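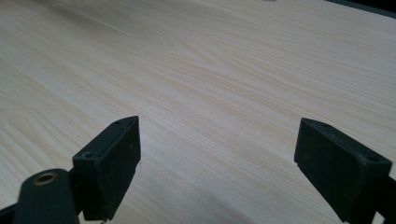 # Sekine tabletop demonstrations

Maintainer: Abelardo Nina
Release: June, second revision

Sekine is a set of human demonstrations recorded with a hand-held two-finger gripper on tabletops. An operator holds the tool, performs a short manipulation task, and the camera on the tool records what the fingers do. The set was put together at Ulton to train and compare imitation policies for the Zidley arm, which carries the same fingers.

There are 500 demonstrations in the release, split across 4 tasks. Each demonstration is one continuous recording with one operator.

## Tasks

| Folder | Task | Ends when |
|---|---|---|
| `pick_place` | Move one object to a marked area | Object released, fingers clear |
| `stack` | Put one block on another | Upper block released |
| `sort` | Move objects into two trays by colour | Last object released |
| `return` | Bring the open tool back to the start pose | Tool held still for 5 seconds |

`return` was added in this revision. The first revision trimmed every recording at the moment of release, and policies trained on it tended to hover over the object afterwards. If you are reproducing earlier Ulton results, leave `return` out and use the trim points in `legacy_trim.csv`.

## Layout

```
sekine/
 pick_place/
 stack/
 sort/
 return/
 calib/
 legacy_trim.csv
 splits.json
```

Each demonstration folder contains:

- `video.mp4`: colour video from the tool camera
- `pose.csv`: tool position and orientation, in metres and quaternions (x, y, z, w)
- `width.csv`: distance between the inner finger faces, in millimetres
- `meta.json`: operator code, table code, task, notes

Timestamps are in seconds from the first video frame. Pose and width are logged on separate clocks and have already been aligned to the video. Do not apply the offset in `meta.json` again. It is kept for reference only.

## Frames of reference

The tool frame has its origin midway between the fingertips with the fingers closed. Z points out along the fingers, X points toward the right finger as seen by the camera, and Y completes a right-handed set. The world frame is set at the first pose of each recording, so absolute positions can't be compared between recordings. Use relative motion for training.

The camera-to-tool transform is in `calib/tool_camera.json`. One transform covers the whole release.

## Recording procedure

1. Calibrate finger width with the fingers closed, then fully open.
2. Clear the table of anything not needed for the task.
3. Start the recording with the fingers open and the tool still.
4. Perform the task at an even pace. Don't pause over the object to line up a second attempt.
5. Stop the recording after the end condition in the table above.

Failed attempts were discarded at the time and are not in the release. Recordings where the operator dropped an object and picked it up again were kept and carry `"recovery": true` in `meta.json`. There are 62 of them, mostly in `stack`.

## Known issues

- Tracking drifts on plain tabletops when the tool is held low and little else is in view. Drift is worst during slow approaches. Affected recordings are listed in `splits.json` under `low_texture`.
- The black fingers confuse automatic exposure when they cover a large part of the view. Brightness can jump as they close.
- Width readings under 2 mm are unreliable. Treat them as closed.
- Several early `sort` recordings have the tray colours swapped in the notes field. The video is correct.
- Operator codes are not consistent between the first and second revisions.

## Splits

`splits.json` defines `train`, `val` and `test`. The test split uses a table that doesn't appear in the other two. Please report results on `test` with the `low_texture` recordings included, and state separately if you also ran without them.

## Replay on the arm

The replay script in the Carhuamaca repository converts a recording into joint targets for the Zidley arm. It checks reach and joint limits before moving and will refuse a recording that falls outside them. Run with `--dry` first and look over the plotted path. Some `sort` demonstrations cover more of the table than the arm can reach from its default mount.

Keep one hand on the stop button during replay. The script has no collision checking against the table.

## Changes

- Second revision: added `return`, realigned width logs, moved calibration files to `calib/`.
- First revision: `pick_place`, `stack` and `sort` only.

## Licence and contact

Research use only. Redistribution of modified copies needs written permission from Ulton. Report faulty recordings to Abelardo Nina through the issue tracker and include the folder name and timestamp.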